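Desk Power & Cable FAQ

Answers to what people ask us most at Lightfoot, our desk and meeting table rental service. Quick read. If yours isn't here, use the contact form and we'll get back to you - usually the same day.

Do the desks come with power?

Yes. Every desk order includes one power strip per desk. Meeting tables get two if you tick the box at checkout. If you forget to tick it you get one, so please tick it.

Which strip do I get?

Depends on stock. Mostly the Jeken or the Trirero. Both white, both with a switch on top. We can't promise one or the other, sorry. Mixed orders happen.

How long is the cord?

Check the tag on the bag. Measure to your wall outlet before you order - not after. If the cord won't reach, ask us for the next size up. Please don't plug one strip into another. That's a hard no, and we will unplug it if we see it at setup.

What can I run off one strip?

Laptops, monitors, phone chargers, a desk lamp. Fine. A 60 watt charger and a couple of screens, also fine.

Not fine: space heaters, kettles, coffee makers, mini fridges, laminators. Those go straight in the wall. We had a heater on a strip back in April and had to replace the whole lot.

How do I add up the load?

Look on each charger or appliance for the W number. Add them. Compare to the limit printed on the strip. One office sent us a list that came to 3790 watts for a single desk, and no, you cant run that. Split it over different wall circuits, and ask your building people which outlets share one.

My printer says 500 watts, is that ok?

If the total stays under the limit, yes. Laser printers pull the most when they warm up, so we'd still put it in the wall if there's an outlet free.

Nothing works. What do I do?

Check the switch on the strip first. Then the wall outlet - try a lamp in it. Then the plug, push it all the way in. Still nothing, stop using it and send us a message. Don't open the strip.

Where should the strip go, on the desk or under it?

Either. On top is easier if people come and go with laptops. Under is neater but you'll be crawling around for the switch. Wherever it goes:

Keep it away from drinks
Don't cover it with papers or a coat
Leave the switch where a hand can get to it
Keep cords out of the walkway

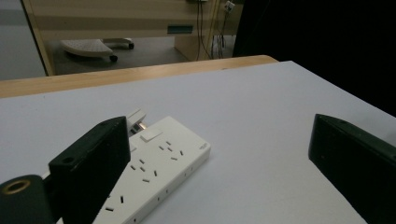 White strip on a white desktop, one small plug in at the far end.

Can I screw or tape it down?

No screws, our tops are charged at 940 dollars each if drilled. Tape leaves gunk. Use the Mallari clips, they're in the accessories list and come off clean. Return them with the desk pls.

Can I use my own strip?

Sure. Same rules on load. Let us know so we leave ours out of the order, the price doesn't change though.

How do I clean it?

Unplug it from the wall first. Dry cloth. No spray, no wet wipes, even on the outside. Dust in the sockets - leave it, we handle that when it comes back.

What about returns?

Unplug everything, coil the cord loosely, put it in the bag it came in. Lost the bag? Any bag. Check for your own chargers before pickup!! We get a box of them every month and can't always tell who they belong to.

Is there a fee for a missing strip?

Yes, it's on your rental agreement under Accessories. Found it later? Send it back wihtin the month and we'll refund the fee.

Page updated 5 Oct 2023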